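Orkgate Library Gets Its Window Film, and the Reading Room Is Already Cooler
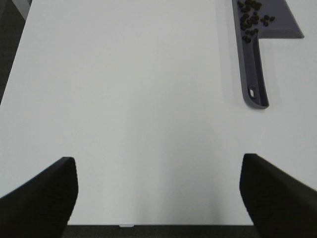
The long wait is over for anyone who loves the south side of the Orkgate public library but could never stand to sit there past lunch. Crews from Drandby Glass Films finished the last of the big windows on Friday, and the reading room was open again by 5 that afternoon.

What a difference! The film covers 3,331 square feet of glass over two floors, including the tall panes by the stairs that used to turn the periodicals corner into a greenhouse every July. It blocks 80 percent of the heat coming through, according to the installer, and it's light enough that you can still see the maple trees and the bus stop across Custcombe Avenue without any gray or bronze cast.

The job took 253 panels in all. Most went up before opening hours, so the children's section only had to close for one morning, and story time simply moved to the basement (the kids seemed thrilled with the change). The crew cut each panel on site, sprayed the glass with soapy water, and squeegeed the film flat from the middle out. A few small cloudy patches are still showing on the upper floor. Those are leftover moisture and should clear up within a month, so please don't pick at the edges!

Local history fans will be happy too. The Phùng map collection, kept in a back room since the sun began fading its covers, goes back on the open shelves in October, right beside the south windows where it started out.

Next on the list is the glass entryway, which gets a clear safety film this winter. The side door on the parking lot will stay open while that work is going on, and the book drop isn't moving.

Contact the news desk | Copyright Orkgate Community News | Back to top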